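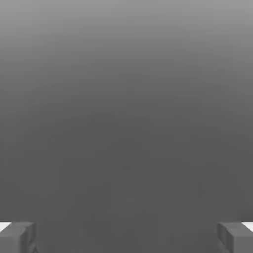 Replacement battery for Cliva laptop, cheap one or the Ilport one?

Laptops > Power and Batteries

tinroof_88
My Cliva is down to 25 minutes on a full charge, so it needs a new battery. The original part is out of stock everywhere I looked. I have found two replacements. One is from Ilport, costs quite a bit more, and comes with a year of warranty. The other is a no-name pack from a marketplace seller for less than half the price. Both list the same voltage and the same part number. Is there any point in paying for the Ilport?

marshgate
What does the battery report say for cycle count and full charge capacity? Before you buy anything, run it down once and charge it fully with the machine off. Sometimes the gauge is just wrong.

tinroof_88
549 cycles. Full charge capacity is less than a third of design. I did the full discharge on Tuesday and it made no difference.

marshgate
Then it's worn out. Buy the battery.

dellwood_p
I would get the cheap one. I have put no-name packs in two machines and both are still going. Same part number, same connector, same cells inside for all anyone knows. You are paying Ilport for a box and a sticker.

Quillback
I don't agree with that. The part number only tells you it fits. Sellers print whatever they like on the label. I bought a cheap pack for an older Cliva last June and it was fine for over 350 cycles according to the counter, except the counter was nonsense. It said 350 after six weeks. Then the laptop started shutting off with 40 percent showing.

dellwood_p
So you got a bad one. It happens with the expensive ones too.

Quillback
It does, but Ilport took mine back without an argument and the marketplace seller had closed the account by then. That is the difference in price as far as I'm concerned.

oldfuse
Check which revision of the board you have before ordering either. On some Clivas the BIOS checks the pack and will show "battery not recognized" — it runs but does not charge. There is a setting for it in the 2 series BIOS and no setting in the earlier one. Ask the seller which one they tested with.

tinroof_88
Mine is the earlier one. Ilport's page says it works with both. The cheap listing doesn't say.

Baláž_fan
There is a shop called Flullach that re-cells original packs. You mail yours in and they put new cells in your own case, so the BIOS sees the same board. Takes a couple of weeks. I was happy with mine.

marshgate
Re-celling is fine if the shop resets the controller. If they don't, it keeps the old capacity figure and you are back where you started. Ask them before you send it.

dellwood_p
A couple of weeks without a battery for a laptop that old? Just buy the cheap one and keep it plugged in if it fails.

oldfuse
If it's going to stay plugged in, no need to buy one at all.

tinroof_88
I use it on the train, so plugged in is no good. Ordered the Ilport this morning. I'll post the battery report when it has been through a few charges.

Quillback
Take a screenshot of the report on the first day as well. They will ask for it if you make a claim.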